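Unit 4 Handout: Mixed Goods and the Sorting Problem
Household Goods and Reuse, Sorngate Adult Learning
Revised 6 April 2022

Bring this handout to both sessions. The reading from the Portela packet goes with the second half, and the short assignment at the end is due before the first class in May.

Where mixed goods come from

Most of what a reuse shop receives arrives mixed. A household clears out a closet or a kitchen drawer, and everything goes into one box. Clothing is usually bagged separately and books are often boxed on their own. What is left over is called bric-a-brac in the older trade books and "hard goods" in most shops now. The term covers kitchen tools, toys, small decorations, desk supplies and anything else that is not cloth, paper or furniture.

Hard goods are slow to handle. A shirt can be checked, tagged and hung by one person following one set of rules. A box of hard goods may need a different decision for every item in it, and many of the items will sell for less than the labor spent on them.

Three ways to sort

Sort by type. Kitchen with kitchen, toys with toys. This is easy to teach and it matches the way the sales floor is laid out. The weak point is the item that fits two types. A small tin with a lid could go to kitchen, craft or decoration, and different sorters will send it to different places.

Sort by condition first. Everything is graded as sell, repair or discard before anyone thinks about type. The Grilatport shop in our case study works this way. Broken goods leave the line early and do not get handled twice. New sorters tend to be too generous at this stage, and the repair shelf fills up.

Sort by price band. Items under a set value are sold by the scoop or by the bag, and only the better pieces are tagged one at a time. Premport changed to this method after finding that low-value items took up most of the tagging hours.

Small items and toys kept together in an open bin are the usual starting point for any of the three.
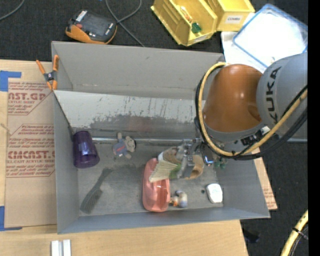 Case study: the Grilatport count

For one month the Grilatport shop kept a tally of hard goods at the back door. The figures are used again in the assignment, so copy them into your notes.

Items received: 2334
Sent to repair: 508
Discarded: 279
Sorting stations in use: 8

The remaining items went to the sales floor. Note that the tally counts items received and does not say what was sold. A shop can move a large number of goods to the floor and still have full shelves at the end of the month. Students often mix these two up on the test.

Look also at the repair figure. It is higher than the discard figure, and the shop had one repair bench. Ask what happens to the items waiting there. At Grilatport they were kept in stacked crates, and the older crates ended up at the bottom.

Terms to know

Throughput – the number of items that pass a station in a set time.
Dwell time – how long an item sits between arriving and leaving the building, by whatever door.
Cull – to remove goods from the sales floor after a fixed period.
Salvage – goods sold in bulk to another dealer, usually by weight.

Assignment

1. Work out how many of the Grilatport items reached the sales floor, and the average number of items received per station.
2. Choose one of the three sorting methods for a shop with two sorters and very little storage. Write one page explaining your choice. Say what your method handles badly.
3. Read the Portela packet, sections on dwell time and culling. Write down two questions for discussion.

Handwritten work is fine if it is readable. Put your name on every sheet.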